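Section 3: Good practice at a two-arm table

You have bolted down the bases and run the first power-up, so now the fun part begins! The rules below come from our own work with the Tuvden two-arm kit, and they apply whether you are teaching a short reach or recording all afternoon. Read them through once before you switch the arms on. They are short, and most of them turn into habit after a few sessions.

3.1 Before power-on

1. Check that both base plates are tight on the rails. Push each one by hand. If anything shifts, stop and go back to Section 2.

2. Trace every cable from the arm to the floor. Leave enough slack for a full reach, and keep loops away from the joints.

3. Set the speed limit to 300 mm per second for any layout you haven't run before. You can raise it later, and you probably will.

4. Put out the objects for the task. Tall, thin pieces like candlesticks are wonderful test objects – they show you right away if a path is too low – but give them room on all sides the first time.
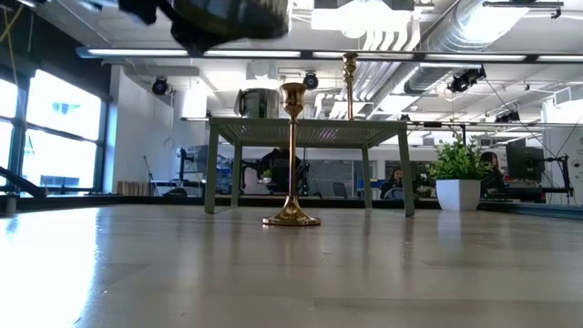 5. Walk once around the table and tell the people at nearby desks that the arms are going live. A plain "arms on" is fine. Wait for an answer.

CAUTION: Never reach over the table while the drive light is on, even if both arms are still. An arm that is holding position can start moving without a sound.

3.2 First motion

1. Stand where you can see both grippers and touch the stop button without leaning.

2. Move one arm at a time. Take the left arm through its full path with the right arm parked, then switch.

3. Run both arms together at the low limit. Do 5 clean passes before you change anything.

4. If the arms have to work on both levels of a raised shelf, teach the upper level first. Ebbe Granström worked this out during our September trials and it has saved us a lot of re-teaching!

NOTE: A shelf with a perforated top can throw odd glints back at a camera. If your tracking jumps, turn the shelf a little or pull down a blind before you start changing settings.

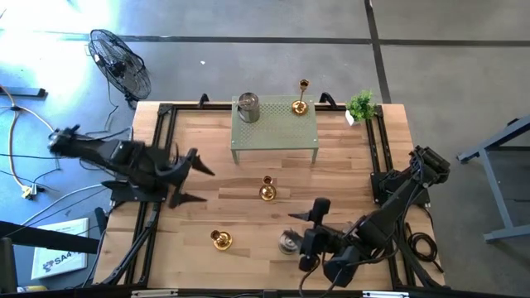 Wulano Robotics Club – Table Safety Team

3.3 While the arms are running

1. Keep at least one trained person at the table. Two is better when someone is learning.

2. When an object falls, press stop, wait for the drive light to go out, and only then pick it up.

3. Keep walkways clear of boxes and loose cords. Anything that has to cross a walkway goes under a cable cover.

4. Write down each stop in the table log, with the joint readings if you have them. Short notes are great. "Right wrist, low, touched dish" tells the next person plenty.

CAUTION: Don't clear a fault twice in a row. If the same fault comes back, power down and ask Arvid Amundsen or another trained lead to look at the arm with you.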